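Forum d'entraide Sikstead – Entretien des locaux et nettoyage professionnel

Question : Fréquence de décapage d'un sol dur en parties communes

Posée par Dalia El Idrissi, en novembre

Madame, Monsieur,

Notre copropriété, la résidence Benkirane, comporte 182 m² de circulations en sol dur. Le contrat d'entretien arrive à échéance et le prestataire pressenti propose un décapage complet suivi d'une remise en cire, pour un montant de 3 298 euros.

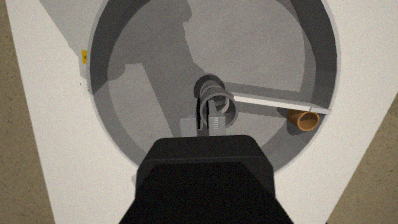
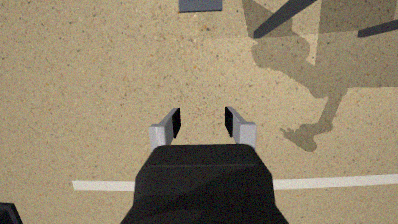 Le précédent décapage remonte à deux ans. Entre-temps, le sol a fait l'objet d'un lavage hebdomadaire à la monobrosse. Je souhaiterais savoir si une telle opération se justifie à cette fréquence et quelles mentions il convient d'exiger au devis avant de le soumettre à l'assemblée générale. La fiche technique du revêtement n'a pas été retrouvée dans les archives du syndic.

Je vous remercie par avance de vos réponses.

3 réponses

Réponse d'Abdelkrim Lamrani (réponse retenue)

Madame,

Aucune périodicité ne s'impose de manière générale. Le décapage se décide au vu de l'état de la couche de protection : jaunissement, accumulation en bord de plinthe, traces persistantes après lavage. Si l'usure se limite aux zones de passage, une spray-méthode ou un décapage partiel suivi de deux couches d'émulsion suffit dans la plupart des cas.

Le devis devrait mentionner :
- la surface traitée, pièce par pièce ;
- le produit décapant, son pH et son taux de dilution ;
- le nombre de rinçages et le contrôle de neutralisation ;
- le nombre de couches de protection et le délai de remise en circulation.

Il est par ailleurs recommandé de demander un essai préalable sur une surface réduite, dans un angle peu exposé. En l'absence de fiche technique, cet essai est indispensable : un revêtement calcaire ne supporte pas les produits acides, et certains sols souples réagissent mal aux décapants fortement alcalins.

Veuillez agréer, Madame, l'expression de mes salutations distinguées.

Réponse d'Abdelilah Benmoussa

Même situation dans notre immeuble. Nous avons payé presque 20 euros le mètre carré, plinthes comprises. Résultat correct.

Réponse de Hazem El-Sayed

Je complète la réponse de M. Lamrani. Il y a lieu de vérifier que le prestataire prend à sa charge l'évacuation des eaux de décapage, lesquelles ne doivent pas être rejetées dans le réseau pluvial. La société Truronach, qui intervient chez nous, l'indique dans une annexe séparée qu'il faut penser à réclamer. L'attestation d'assurance doit également être jointe.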